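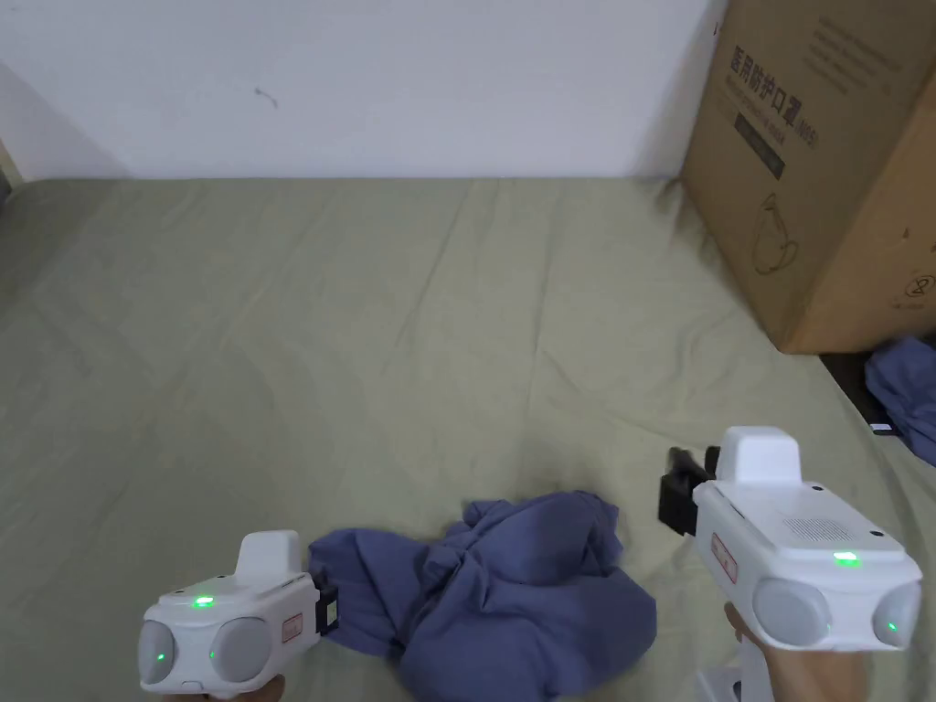

Penetti fitted sheet, sage green, double

I bought this in July to replace a white set that had gone grey. It has been on the bed every other week since, so it has had 11 washes by now, all at 40 degrees with ordinary powder.

The fit is good. Our mattress is deep and most sheets ping off one corner during the night, usually the one by the wall. This one has elastic all the way round and stays put. Getting the last corner on takes a bit of a tug, but it was the same with the old set.

Colour is close to what the website showed – perhaps a little greyer in the evening under a lamp. It has faded slightly along the hem and nowhere else that I can find. I did wash it on its own the first time, as the label says.

Feel is crisp for the first few nights and then softer. If you like brushed cotton you will probably find it cold in winter. It creases badly if you leave it in the drum, and I don't iron sheets, so I hang it out straight away.

Two complaints. The matching pillowcases are sold separately and were out of stock when I ordered. And the care label is stiff and sewn in at the head end, where it scratches – I cut mine off.

Delivery from Wultex took four days. Would buy again, in a sale.

Reviewed 30/11/2020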